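Can a machine clear the table yet? (hobby and small shop automation)

Posted by gravelpit_gary
September 29, 2023

I run a small lunch place and I'm the last one out most nights, which means I'm the one stacking cups and wiping down. My nephew keeps sending me clips of arms doing dishes and folding towels. So where are we, really? If I had 4,000 dollars to burn, could I get something that picks up cups off the tables and puts them in a pile? Not asking for a butler. Just cups.

Reply from tinplate
Short answer, no. Longer answer, no, and your nephew should watch those clips at normal speed. Look for the little "8x" in the corner. I've had an arm on my bench for two years (a used Yurchenko, the small one) and it is a wonderful thing for putting the same screw in the same hole. Move the hole a finger's width and you're back at the keyboard.

Reply from mossyoak_jen
Oh I disagree with so much of that! Two years ago, sure. But the stuff coming out now doesn't need the hole to stay put. The arm looks, figures out where the cup is, goes and gets it. I've been following this as a total amateur (I'm a school librarian, I have no business being this excited) and the change since last fall is huge. Cups especially! Everybody starts with cups.

Reply from tinplate
Everybody starts with cups because cups are easy. Rigid, round, no wrong way to turn them. Show me one handling a wet paper plate with half a pickle on it.

Reply from gravelpit_gary
Lot of pickles at my place, so noted.

Reply from loadingdock4
I can speak to the shop-floor side. We pack bathroom fittings, and there's a Fultico cell on our line that drops a faucet kit into a carton. It does 400 cartons on a shift with one person feeding it, and that person used to go home with a sore shoulder. I like that machine a lot. But we built the whole station around it — the trays, the lights, the fence, the works. A lunch counter is the opposite. Your customers aren't going to leave their cups in a tray facing north.

Reply from mossyoak_jen
See, I think the "built around it" part is what's going away. Not gone, going.

Reply from halfbaked_sim
Jumping in as somebody who does this in simulation for fun. My project is called Udholm, it's a fake little room with a fake arm in it, and I've been at cup stacking since spring. I render everything so I can watch where it goes wrong, and boy does it go wrong. Most of my early runs ended with the bottom cup skating off the table. Then I lowered the approach speed near the rim and the whole thing woke up. Gary, if you have any kind of decent gaming computer you can play with this for free before you spend a dime. Here's one from episode 421:

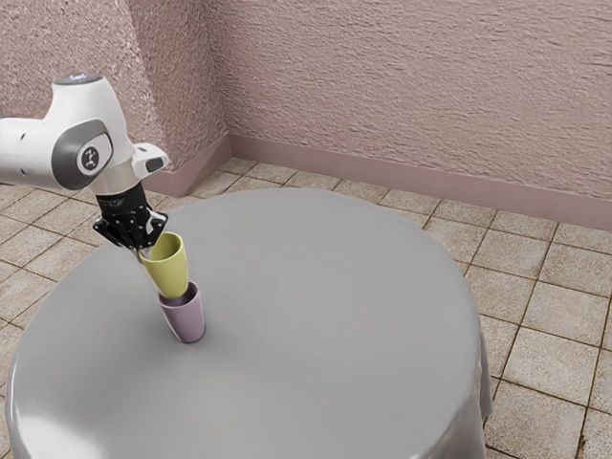

Stacking is harder than grabbing, and I'll defend that against anybody on this board. Grabbing forgives you. With a stack, any error in how you picked the thing up comes along for the ride. The yellow-green cup is leaning a little in the gripper there, and its base is only just inside the rim of the lavender one, so the policy has to work with that lean from then on. Tapered cups help a ton, there's more room at the mouth than you'd think. I gave it a round table with a gray cloth on purpose, hoping the sheen would be a pain for the vision side, and it coped better than I expected.

Reply from tinplate
Nice render, and I mean that. But you've got two cups on a table with nothing else on it. Where's the napkin, the fork, the kid's crayon? And your cloth doesn't bunch up when something drags across it, I'd bet.

Reply from halfbaked_sim
You'd win that bet, the cloth is stiff as a board as far as the physics knows. Clutter is next on the list. I tried one run with a spoon on the table and the arm went for the spoon like it was in love.

Reply from loadingdock4
Has any of it been tried on a real arm?

Reply from halfbaked_sim
Not by me. A friend has a Justau arm in his garage and we're going to try the same policy on it when he gets his wiring sorted. I expect it to be bad at first. Friction in the real world is its own animal.

Reply from mossyoak_jen
Please post it even if it's bad!! Especially if it's bad.

Reply from tinplate
Agreed on that. Failures are the only clips I trust. And Gary, for 4,000 dollars buy a good bus cart and a second rack for the dishwasher. Ask again in 4 years.

Reply from mossyoak_jen
I say two.

Reply from gravelpit_gary
Bus cart it is, for now. I did download the sim thing last night though, and I've been up way too late dropping cups. Halfbaked, which setting was the approach speed? I can't find it in the menu.

Reply from halfbaked_sim
Task settings, second tab, "descend rate." Start at half of whatever it's on.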